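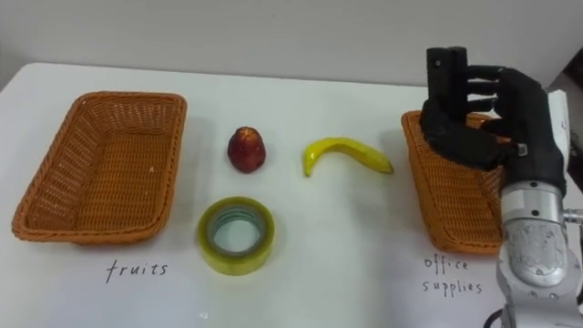
Section 6. Setting Up the Two-Basket Sorting Task

This section covers the table layout, the start pose and the run procedure for the sorting task used in the Stodeo student robotics club. Complete Section 5 (Arm Power-Up and Joint Check) first. The task uses the right arm and right hand only. Park the left arm clear of the table before starting.

6.1 Before you begin

You will need:

- The white table, cleared and wiped down
- Two rectangular wicker baskets, same type
- One dark fine-point marker, erasable type
- Three loose items: two fruits and one office item. The standard set is a red wax apple, a banana and a roll of clear packing tape.
- The club laptop with Eka installed and the task file "two_basket" loaded
- The emergency stop, plugged in and within reach of the operator

Two students run the task. One is the operator and stays at the laptop. The other is the table lead and is the only person who places or moves items.

CAUTION: Keep hands, sleeves and lanyards off the table whenever the arm is enabled. The table lead must say "clear" and step back before the operator enables motion.

6.2 Placing the baskets

1. Confirm that the arm is disabled. The status line in Eka should read HOLD.

2. Set one basket on the left side of the table and the other on the right. Leave the middle open for the loose items.

3. Turn both baskets so that the long side faces the front edge of the table.

4. Check that both baskets are empty. Remove tape scraps, stems and anything else left from an earlier run.

5. Push down lightly on each rim. If a basket rocks, turn it end for end or swap it for another one.

NOTE: Woven baskets slide easily on a smooth table. Do not tape them down. The task file expects small shifts, and teams are scored on how the program handles them.

6.3 Writing the labels

1. Write the labels directly on the table in front of each basket, in lowercase letters.

2. Left basket: fruits

3. Right basket: office supplies

The right label may be split over two lines, with "office" above "supplies". The label reader in Marras accepts one or two lines. It does not accept three.

4. Leave a small gap between the top of the letters and the basket. Letters that touch the basket are often dropped from the reading.

5. Run Read Labels from the Marras menu. Both labels should appear in the list with the correct side, L or R.

If the right label is missing or incomplete, check the forearm first. In the start pose, the forearm and its shadow can fall across the writing. Move the label slightly to the left and read it again. Do not change the start pose to fix a label problem.

6.4 Placing the items

1. Set the three items in the open area between the baskets. Items must not touch each other or either basket.

2. Stand the wax apple on its wide end. On its side it tends to roll when the fingers close.

3. Lay the banana on its side. Either direction is allowed.

4. Lay the tape roll flat, with the hole facing up.

NOTE: Clear tape is the hardest of the three items to detect. If Marras outlines only part of the roll, move it away from nearby shadows before changing any detection settings.

5. Run Find Items. The item list should show three entries. Save the result under your team name.

6.5 Start pose

1. Operator: select Pose 2 in Eka and wait for the prompt.

2. Table lead: say "clear" and step back.

3. Operator: enable motion. The right hand moves to a position above the right basket and stops there.

4. Check the following before going on:

- The hand is open and empty.
- The fingers are clear of the basket rim.
- The cable along the forearm is not pulled tight or caught under the wrist.

5. If any check fails, press the emergency stop. Correct the problem with the arm disabled and repeat from step 1.

CAUTION: The thumb sits lower than it looks on the laptop screen. Check its clearance by eye, from the side of the table.

6.6 Running the task

1. Press Run. The program picks one item at a time, in the order chosen by your code.

2. Let each pick finish. Do not reach in to straighten an item, even if the grasp is clearly going to miss.

3. When the status line returns to HOLD, record which basket each item is in. An item resting on a rim counts as not placed.

4. Reset the table as in 6.4 and run again. A scored attempt consists of six runs with the same baskets and labels. Item positions must change between runs.

6.7 Faults

Fault 51: Label not matched. Marras has read a word that is not in the task file. Check the spelling, wipe off the label and rewrite it.

Fault 816: Finger load high. The fingers have closed on a basket rim or on the table. Press the emergency stop, open the hand from the Eka manual screen and inspect the fingertips before continuing.

Hand stops above an item and does not descend: the item is outside the reach limit. Move it toward the middle of the table.

6.8 Shutting down

1. Return the arm to Pose 2, then select Park.

2. Disable motion and wait for HOLD.

3. Remove the items. Fruit does not stay in the lab overnight.

4. Wipe the labels off the table. Dried ink from the February sessions had to be removed with alcohol pads, which are in the drawer marked Puvstead.

5. Log the number of runs and any fault codes on the club sheet.

Continue to Section 7, Changing the Item Set.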